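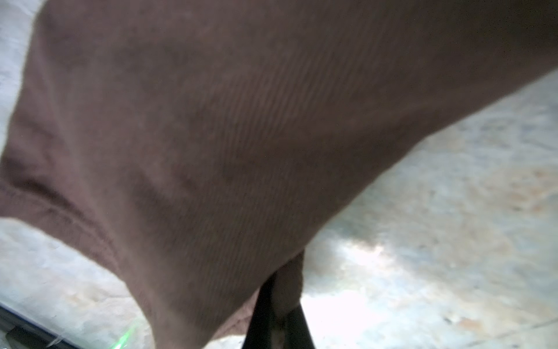
Washing and storing stuff when somebody in the house has touchy skin

Quick page, meant to do this back in March. Mostly laundry, bit of kitchen. None of it replaces a doctor. If a rash is spreading, weeping or keeping someone up at night, get it looked at.

1. New clothes and sheets

Wash before wearing. Always. Twice for dark colors. Cut the tags out, then pick out the little stub of thread too, that stub is worse than the tag. Seam ripper, not scissors (I put a hole in a good shirt).

2. Detergent

Plain, no scent. "Unscented" on the label can still have a masking scent in it, "fragrance free" is the one to look for. Use less than the cap says. Our cap holds way more than a normal load needs, so I marked a line on it with nail polish. Skip dryer sheets for a month and see if things calm down. Towels come out fluffier without them anyway.

Extra rinse if your machine has the button. Ours is an old Harries and doesnt, so I run a second short cycle with nothing in it.

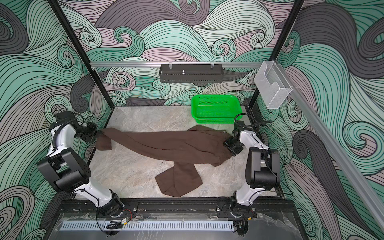

Don't stuff the drum either. Clothes need room or the soap just sits in the folds. Turn ribbed and heavy stuff inside out, shake it hard before it goes on the line.

3. Dish gloves

Cotton liners under the rubber ones. Rinse the rubber pair inside and out, hang by the cuff. Ten, fifteen minutes at the sink and then take them off, sweaty hands are as bad as soapy ones. Branwen Rowlands wrote in to say she keeps 4 pairs of liners going and washes them with the towels. Good idea, stole it.

Peeling citrus, tomatoes, raw onion: gloves. Chilies too, obviously.

4. Hand cream where you'll use it

By the sink. By the bed. Car. Thick ointment at night, lighter stuff in the day or you'll grease up every door knob in the house. Pat hands dry first, get between the fingers, take rings off. Soap hides under rings.

If it's a tub, scoop with a clean spoon. Fingers put germs in the tub. Write the date you opened it on the lid in marker. 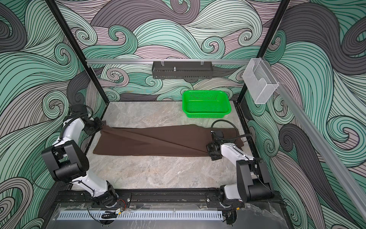

Pump bottles that quit early usually have a fair bit left. Stand them upside down in a mug overnight, or cut the bottle and scrape. A 200 ml bottle gave me almost another week that way.

5. Bedding

Hot wash once a week if dust sets things off, check the care label frist. Keep the bedroom on the cool side. Wool blanket goes on top of the cotton one, never next to skin.

6. Write it down

Pad on the fridge. Date, what flared, what was new (soap, food, sweater). Ashok Bajpai from Mullungate did this and tracked his down to the watch strap. Take the pad along to your appointment.

Updated 12/1/19, fixed the glove part. Stain page is next.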